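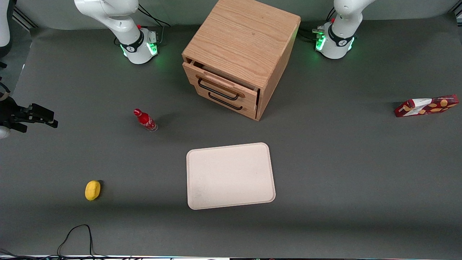

Two white robot arms and a two-drawer wooden cabinet, the upper drawer partly open.

January
By Evanthia Mavromatis

The woman who designed the Gomby would like you to know that it is a speaker. She says this twice before I've taken my coat off. "People pick it up and try to unlock it," she says. "My own brother held it to his ear like a phone."

The Gomby is a pocket speaker about as thick as a deck of cards, and it runs for 65 hours on a charge, provided you like your music quiet. Turn it up and the number drops. How far? "We don't print that one," she says, and pours me more coffee.

Before this she spent 2 years at Zolonier, working on a clip-on radio that sold 791 units. She remembers the figure without looking it up. "I think I met most of them," she says. "They were very nice. A few wanted their money back."

The Gomby has done better, with over 2,000 gone since the fall, most of them through the Plarkance online store. The blue ones went first. She had ordered mainly orange. "I was told orange was the color of the year," she says. "I didn't ask which year."

I bring up the missing headphone jack. She sighs - I am clearly not the first. "It's a speaker," she says, for the third time. "If you want headphones, buy headphones."

The next model, the Sampaio, will be waterproof and will pair with a second one for stereo. It may also come with a strap. The strap is apparently a sore subject, and we talk about the blue ones again until her next meeting.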